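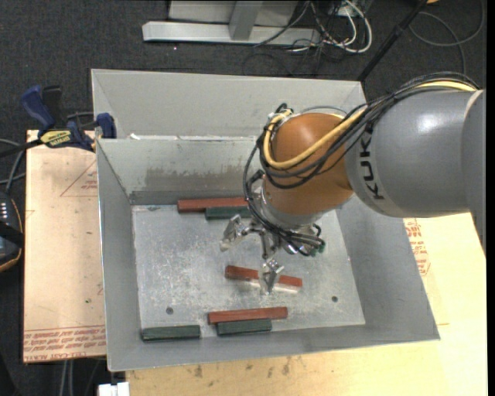
R. Mangubat
Product listings and stock, Deltberg Shop Supply

Sheet Metal Parts Bin, Gray, Sloped Wall

Item 134 in the Werier range. In stock.

Plain gray metal bin for parts, blocks, offcuts, whatever you need kept in one spot. Rectangular, sloping sides, flat floor. Nothing fancy. Long pieces lie down flat in it, which is the main reason people reorder.

The one at the top of the page is a used bin. Floor is scuffed, pale scratches all over it, a brownish stain on the back wall. New ones ship clean. They will look like that after a while if you use them properly.

What you get
One bin. No lid, no dividers, no label holder. Lids were dropped in December and are not comming back, please stop asking the phone line.

Floor holes
Two small round holes in the floor. Fine for blocks and bigger parts. NOT fine for small screws, washers, beads, anything like that. Put a mat down first. The Skundura mat is the one to get - comes oversize, trim it with a utility knife. Sold separately.

Using two or more
Bins can go one behind the other, back wall to front wall. Scraps do end up along the edge where they meet, so run a brush down there when you empty them. If you want them to stay put, clamp them to the bench. We don't sell a joining clip.

Why sloped walls
Easier to get your hand in. Pieces slide down to the floor and don't hang up on the sides. Downside is you lose some floor area against a straight-sided bin of the same top size, so measure your longest piece against the FLOOR and not the rim. Most returns are this. Really, most of them.

Colors
Gray only. Red and dark green blocks show up fine against it, black parts less so. Light mat helps there.

Cleaning
Damp rag, mild soap, dry it after. Scouring pads will add scratches. Smudges mostly come off, scratches don't. Stains that have been left a long time may not lift either, it doesn't affect use.

The blocks
Not included. We get asked. The long red and green ones are sorting blocks, listed seperately under Blocks and Blanks, sold by the piece in either color. Mixed orders OK, put the split in the notes box at checkout.

Price
Single bin $39
Pair $80 with one Skundura mat, already trimmed to fit
Mat alone, see the mats page

Shipping
Goes out from the Deltberg warehouse in a flat carton, bins nested with paper between. Up to 32 bins per order through the site, more than that call for a freight quote. Check corners when it arrives - a bent corner is a claim, a light rub mark is not. Keep the carton until you've looked.

Returns
Unused only, original carton. Trimmed mats can't come back.

Page updated March 9, 2019. Old Werier part numbers still work in the search box.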